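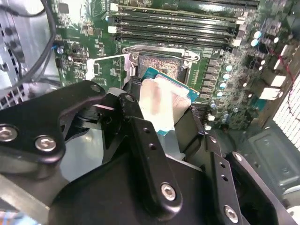 Sirko: planning the last centimetre
Speaker notes, Saturday session, afternoon

Slide 1. Say good afternoon, wait until the door is closed. I speak for the Brumine team in Rarkungate. The talk is on software only. Questions about the motors please at the end.

Slide 2. The task is to place a processor in an open socket. The planner must bring it there tilted, between memory slots on one side and capacitors on the other, and then make it flat. Point at the fingers: they cover a good part of what the wrist camera would like to see. Pause here.

Slide 3. Three layers. The planner gives a path. The perception node, Memarier, corrects the pose of the socket at every new image. The controller follows, but it is allowed to refuse. Explain "refuse" slowly, last time people did not understand it.

Slide 4. Reflections. The metal cover of the processor is shiny and our first edge detector loved it too much. Now we fit the green border of the part and ignore the middle. Show the two curves, do not read the numbers aloud.

Slide 5. Contact pins. They bend easily, so there is no searching movement on the socket. If the pose is uncertain, the arm goes up 5 mm and looks again. We ran 1,000 placements in simulation before the first real one. In simulation 29 were refused, and I think this is a good result. Somebody will disagree.

Slide 6. Log viewer, live. If the network is slow, use the recorded log in the second tab.

Slide 7. Open problems: the retention lever, and cables which hang into the path. For cables we have only a safety margin, no real model. Give the address of the repository and leave it on the screen during the questions.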